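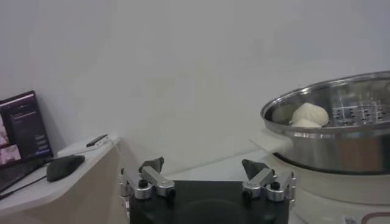 Tabletop against the white wall, Hastness site.

Skimundale Water Loss Reduction Program
Interim progress report, second reporting period
Thursday, March 25, 2021

1. Status

The program remains within its approved budget. Metering of the Hastness district is complete. Work in the Vumberg district is behind schedule for the reasons given in section 3. No change to the final completion date is requested at this stage.

2. Work completed

Flow meters have been installed and calibrated at all 7 district inlets in Hastness. Logged data are transmitted nightly and checked against the reservoir outflow record. Minimum night flow, taken between 2 and 4 a.m., is now the working measure of leakage in each district.

Acoustic surveys covered more than 70 percent of the cast iron mains. Leaks located in this way were passed to the repair contractor in order of estimated loss. Repairs on the east loop are finished and the trenches have been permanently resurfaced. Two service connections on the west loop were found to be unrecorded and have been added to the network map.
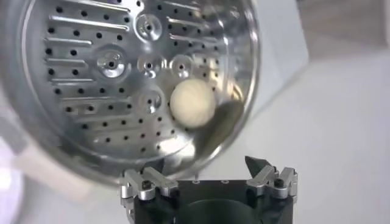 Pressure at the Hastness booster station was reduced in three steps beginning in November. Each step was held until the night flow readings settled. Complaints of low pressure were limited to properties at the upper end of the zone, and the last step was partly reversed there.

3. Delays

Replacement valves for Vumberg were ordered from a supplier in Toledo. The first shipment had the wrong flange drilling and was returned. Corrected valves have been received but not yet installed — the road opening permit expired in the meantime and a new application is under review. Chamber construction is unaffected.

4. Next period

Planned work consists of valve installation in Vumberg, completion of the acoustic survey and a repeat of the zero-pressure test on the district boundary. The first test was inconclusive; one boundary valve did not seat fully. A revised cash flow forecast will be submitted with the next claim. Unspent contingency is carried forward.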